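Skip to content
Search this site Search
Features

Simulation First at Skivelwood

A senior robotics class tests its grasp code against 1000 virtual trials before touching hardware

The robotics elective at Skivelwood has one physical arm and a lab period that ends whether or not the code compiles. For most of the term, students do not use the arm. They work in simulation, on a tabletop manipulation project the class calls Trakska, and earn bench time by meeting a threshold.

The threshold is 82 per cent. A student team submits a grasp controller, the server runs it through 1000 randomized trials overnight, and the success rate is posted the next morning. Teams that score at or above the mark book the bench. Teams that do not receive a log file.

"The log is the course," says Esperanza Vallejo, who wrote the program and teaches it. "A failed grasp on the bench gives you one data point and a scratched gripper. A failed grasp in the log gives you joint torques, contact forces and the pose estimate at closure."

Each trial varies object placement, surface texture, lighting and camera position. Textures are deliberately awkward. Veined stone and glossy tile produce false edges that a plain grey bench never would, and a segmentation routine tuned on the grey bench tends to fall apart on them.

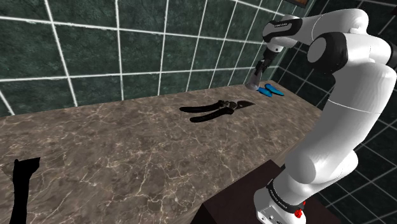

Object selection follows the same reasoning. Soft, flat items are difficult to lift because the fingers have little clearance to get under an edge, and overlapping items add an ambiguity in depth. Long-handled tools present a different problem: the centre of mass sits well away from the geometric centre, and a grasp planned at the midpoint will rotate on lift. Students are expected to estimate the offset from shape alone.

Oleksandra Semeniuk's team spent 3 weeks below threshold. Their planner selected sound contact points but approached on a straight vertical path, and on low objects the fingertips struck the counter before closing. The fix was a compliant final descent with a force limit, plus a small tilt at the wrist.

"We had been changing the vision code the whole time," Semeniuk says. "The vision code was fine."

Transfer to hardware remains imperfect. Simulated friction is optimistic, and soft materials are modelled as rigid bodies to keep run times manageable. Vallejo has students record the gap between the two success rates and account for it in their final report, which carries more marks than the demonstration.

The class enters 2 teams in the Grabner manipulation challenge in June.

14 shares | 3 comments

Comments

trarnolberg_dad
Is the trial server open to other schools? Our club has the arm but no cluster.

M. Okell
Rigid-body insoles would drive me up the wall. Has anyone tried even a coarse deformable mesh? The run-time hit may be tolerable if you only use it on the last few centimetres.

benchvice
Good to see the report weighted over the demo. Ours was the other way round and the write-ups showed it.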